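Pantry rotation: do you date everything?
Home Kitchen board > Storage

sodus_13
Moved to a smaller place in October and finally sorted the canned goods. I had 124 cans, some of them older than the dog. Do you write the purchase date on each one or just go by the stamp?

grullance
Stamp only. New cans go in the back, old ones come forward. Writing on lids is extra work.

Pevcombe Pete
Disagree. The stamp on half of mine is a factory code I can't read. I use a marker and put month and year on the lid. Takes 7 minutes after a big shop.

grullance
If you buy what you eat you never need the marker. I go through tuna and beans fast enough that nothing gets old.

rao162
Depends on the food. Tomatoes and pineapple I date, they're acidic and don't keep their quality as long. Tuna, corn and beans I don't bother with. Anything bulging or leaking goes in the trash whatever the date says.

sodus_13
What about dents?

rao162
Small dent on the side, fine. Dent on the seam or the rim, toss it.

Pevcombe Pete
Agree with that part. I'd also keep them off the floor if your basement is damp. Rust starts at the bottom rim and you don't notice until you pick one up.

grullance
Shelf depth matters more than any of this. Deep shelves are where cans go to be forgotten. Mine are two cans deep and I can see everything.

sodus_13
OK, I'll mark the tomatoes and leave the rest. Thinking about open shelves like these, no doors.
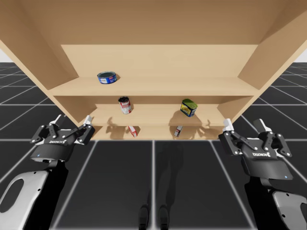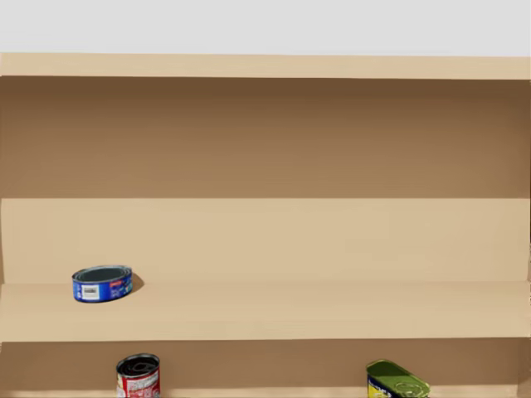

Light wood shelving with cans, both pictures

rao162
Looks deep to me. I'd put a riser at the back.

grullance
Or just buy fewer cans.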